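Stomell newsletter: changes to contact lists and sending limits
04/09/2018

Since June we have been rebuilding the part of Stomell that stores your contact lists. The work is finished and the new lists are switched on for every account. Most of you will have seen a banner about it when you logged in. This item goes through what is different, what you need to do, and what happens to lists you imported under the old system.

One list per contact is gone

Under the old system a contact could only sit in one list. If you added a reporter to "Regional press" and later to "Food and drink", Stomell quietly made a second copy. The two copies then drifted apart. You might correct the email address on one and carry on sending to the old address on the other. Several customers wrote to us after getting the same complaint twice from the same person, and they were right to be annoyed with us.

A contact is now a single record and can belong to as many lists as you like. Change the address once and it changes everywhere. Notes, tags and the record of past emails all sit with the contact, so you will see them whichever list you opened it from.

We have merged existing duplicates where the email address was an exact match. Where the names matched but the addresses were different, we left both records alone and marked them for you to look at. You will find them under Contacts, then Needs review. Choose Merge or Keep both. If you merge, you pick which address is kept, and the other is saved in the notes field in case you want it back.

Unsubscribes now apply to the whole account

If someone unsubscribes from one of your campaigns, they will not receive any other campaign from the same account. Before, they were only removed from the list that campaign was sent to. Agencies who run work for more than one client inside a single account should read this part twice. If a journalist opts out of a pitch for client A, they will also stop getting pitches for client B.

The way round this is to give each client its own workspace. Workspaces have separate contacts, separate templates and separate unsubscribe records. They are included in the Agency plan and can be added to the Standard plan from the billing page. To move an existing client into a workspace, open the list, click the three dots and choose Move to workspace. The campaign history goes with it.
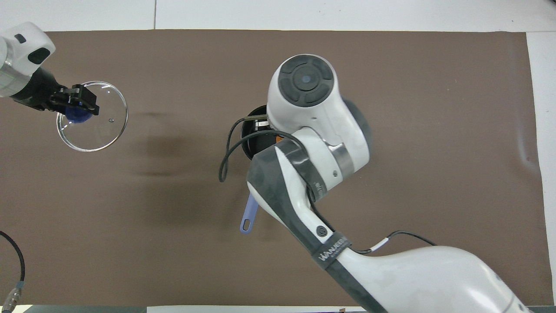 Sending limits have changed as well. The daily limit on the Standard plan goes up from 1,000 emails to 3,000. On the Agency plan it is now 4,000 for each workspace, where it used to be shared across the account. The Starter plan stays as it is for now.

Please don't go straight to the new limit on the first day. Mail providers notice when an address that normally sends a few dozen emails suddenly sends thousands, and your messages may end up in spam. Stomell will warn you if a campaign is much larger than your usual volume and will offer to spread it over 7 days. You can ignore the warning, but we would suggest accepting it if your sending domain is new.

Follow-ups

Follow-up emails were stopping too late for some people. A reply from a colleague, or from a shared newsdesk address, was not counted as a reply, so the follow-up still went out. We now check the whole thread. Any reply on it stops the sequence for that contact. Out-of-office messages don't count as replies and the sequence will carry on, although you can set it to pause until the return date if the message gives one.

There is one known problem here. If your mailbox is hosted on your own server and is connected by IMAP, there can be a delay of up to an hour before we see the reply. A fix is being tested. Until it is ready, set your follow-up delay in days and not in hours.

Kullalero import

The import from Kullalero is back. It was switched off while we moved to the new contact records. It brings across names, addresses, outlets and tags, but not attachments or sent mail. If your file has columns we don't recognise, you can now match them by hand before the import runs – the old version simply dropped them.

Imports from Rorholm still have to be done by CSV. We know a direct connection has been asked for many times and it is on the list, but we have no date for it.

What you need to do

Check the Needs review page and clear anything on it. Look at your saved segments too, as a few that relied on duplicate records may show a lower number of contacts than before. If you manage several clients, decide whether you want workspaces before you send your next campaign.

If you use our API, the list_id field on a contact is now list_ids and returns an array. The old field will keep working for the time being and returns the first list only. The updated reference is in the Developers section of the help centre.

The old contacts screen can still be opened from the link at the bottom of the new one. It is read-only.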